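Fomside Workshop Releases Plans for Lusten, a Pair of Hand-Held Grippers You Can Build on a Shared Bench

Members' build is out in February with parts list, print files and a plain list of what it does badly
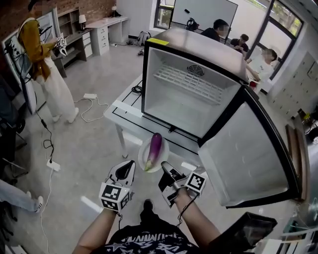

A member works with both grippers at the mini fridge, with the eggplant on its plate in front.

Fomside, a members' workshop for people who build things in the evening, is releasing the full plans for Lusten, a pair of hand-held grippers with printed marker cubes mounted on them. The plans are free to download and free to change. They come with 329 pages of build notes, which is too many, and the workshop is open to offers from anyone willing to cut them.

Lusten is meant to let a person do an ordinary chore through a pair of simple jaws while the position of each hand is recorded. The recordings can then be used to teach a robot arm the same chore. That is the theory. Fomside has finished the grippers and the recording side. It has not finished a robot, and this release makes no claim that one will be putting away anyone's groceries soon.

"I joined this build because I didn't believe in it," said Achilleas Fragkou, who led the mechanical work. "I have seen plenty of home robot videos where the hard part happens between cuts. I wanted to know how much of the job two people with a printer could do for themselves. The answer so far is the easy half."

The group settled on a mini fridge as its main test. A door swings, a shelf gets in the way, and a plate has to stay level if anything is going to stay on it. Members have logged 3856 attempts at fridge and tabletop chores since the build began. Of those, 901 were kept. The rest were thrown out for bad tracking, dropped items, cables in the wrong place or, in a good many cases, a member forgetting to start the recording.

Muireann Mac Mathúna, who wrote the recording software, asked that the number of discarded attempts be printed next to the number kept. "If you only publish the good ones, people at home think they've built it wrong," she said. "They may have built it wrong. But they should get to compare it with what we got, and what we got was mostly junk for the first few weeks."

What is in the release

Print files for the left and right gripper bodies, with the jaws as separate parts. Patterns for the marker cubes, sized for a home printer. A wiring guide. The recording software, with source. The complete log of attempts, including the failures and the reasons given for them at the time, some of which are not polite.

The jaws went through 3 full redesigns. The first was too stiff to hold anything soft without denting it. The second was too soft to pull on a door. The current one is a compromise, and Fragkou does not expect it to be the last. Builders who want to try their own shape need only match the mounting holes, which are shown on the last sheet of the drawings.

Known problems

Tracking gets worse when a cube is turned away or blocked, so reaching deep into a cabinet is still a gamble. The grip is tiring after a long session. Small hands find the trigger too far out – a shorter version has been drawn but not tested. Glossy paper should not be used for the marker patterns. Nothing in the kit tells you how hard you are squeezing, and eggs remain off the list of suggested objects.

Fomside is also not putting a price on the build. Costs depend on what a workshop already has on its shelves, and the group has grown tired of projects that call themselves cheap and then assume you own the printer.

A training tool called Grevell, which turns the recordings into motion for a robot arm, is being worked on by a second group of members. It is not part of this release and has no date. Early results will be published whether or not they are flattering.

Members of the Nghiêm makerspace will build a second pair from the published plans with no help from the Fomside team. Any step they get stuck on will be rewritten. Mac Mathúna has predicted it will be the wiring guide – Fragkou says it will be the software.

Plans can be requested at the Fomside front desk or downloaded from the workshop's project page from 9 a.m. on release day. Questions about the build should be sent to the Lusten group through the same page. Replies come from members in their spare time and may be slow.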